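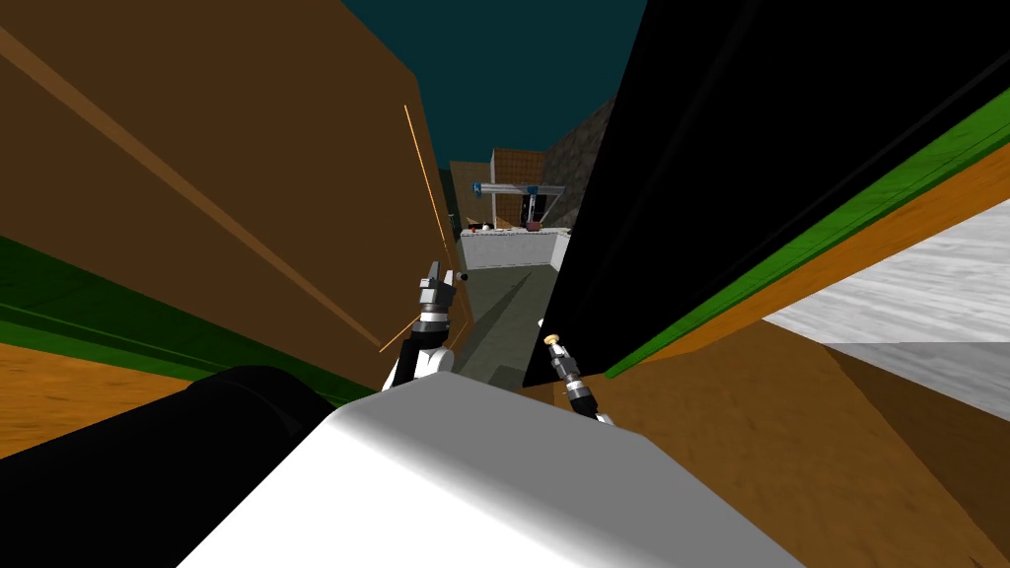 Switching the bookkeeping to paper for a year

I stopped using the budgeting app in September and went back to a ledger. It's a plain green book with ruled columns from the office supply store. I've had a few emails asking how it's going, so I'm writing it down in one place.

The app was called Jonder. I used it for 4 years and had no big complaint with it. It pulled in my bank transactions overnight and put them in categories, and I looked at the result on my phone while waiting for the bus. The trouble was that I looked at it and did nothing. I could see that I'd spent a lot on lunch and then I would go and buy lunch.

With the ledger I write down each thing I buy, in the evening, at the kitchen counter. Date, place, what it was, amount. It takes a few minutes. If I skip a day I have to go through my coat pockets for receipts, and that's annoying enough that I mostly don't skip.

The first month was messy. I started with too many columns. I had separate ones for groceries, household, pharmacy and "other store things," and a single trip to the supermarket would land in all of them. Now there's one column for anything from the supermarket and I don't split it. I lose some detail that way. I haven't missed it.

My total for that first month, not counting rent, came to $1,271. The month after it was $911. Part of the difference is that I paid for a dental filling in the first one, so I wouldn't read too much into it. But lunch did go down. Writing "sandwich" three days in a row in my own handwriting had some effect on me that a pie chart did not.

Yearly bills are still a problem. Car insurance comes out in one lump and makes that month look terrible. Impi Halonen, who left a long comment on my last post, suggested a page at the back where each yearly bill is listed and divided by twelve, and then that amount gets written in every month as if it had been spent. I've set up the page. I haven't decided if I like having numbers in the book for money that hasn't left the account. It makes checking against the bank statement harder.

I check against the statement once a month, usually on a Tuesday evening. So far I've been off every time. Once it was a parking charge I forgot, once I wrote down a refund as a purchase, and once I never found the reason and wrote "unknown, $4" and moved on. I was bothered by that for longer than it deserved.

A few practical things for anyone trying this. Use a pen that doesn't smear; I'm left-handed and ruined two pages. Leave a blank line between weeks. Keep the book where you'll see it. Mine was in a drawer for the first week and I forgot about it twice.

I still have the app account, and the history is in there if I need it for taxes. I'd like to export it and close the account before it renews, but the export gives me a file with all the dates in the wrong format and I haven't sat down to fix it. If anyone has done this with Jonder and knows which setting to change, please leave a comment.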